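Egg rings or a small pan for baked eggs?

2,266 views · 3 replies · 8 shares

Posted by hutchins_lane

I want to start doing baked eggs for one. I've tried a ramekin three times now and the white is either runny in the middle or like rubber round the outside. The oven is an old Vasta electric with no fan. I set it to 180 and leave the egg in for twelve minutes, sometimes longer. Should I be using metal instead of china? There's a kitchen shop in Dudley I can get to, but I don't want to buy a whole set of anything.

Grandgate_Gill

Metal, yes. China takes a long time to heat up and then carries on cooking after you take it out – that's your rubber edge. I do mine in a small round stainless steel one with a low rim, flat on the bottom. Butter it well, put it in the oven empty for 5 minutes, then crack the egg in. A spoonful of cream on top stops the yolk going hard.

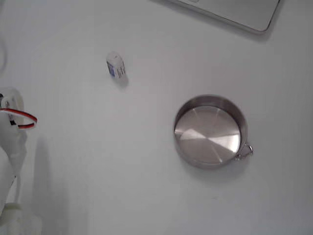 tinlid replied that preheating makes no difference and the trouble is cold eggs. Take them out of the fridge an hour before, tinlid said, and any dish will do.

I don't agree about any dish, but the bit about cold eggs is fair. I'd do both. Also check your oven with a thermometer, as mine was over 20 degrees out when I bought one in February.

Like (8) Share

marrowfat

just poach it

Like (3) Share

hutchins_lane

Thanks. Eggs are out on the side now and I'll try it with the cream. Does it matter if it's single or double?

Like Share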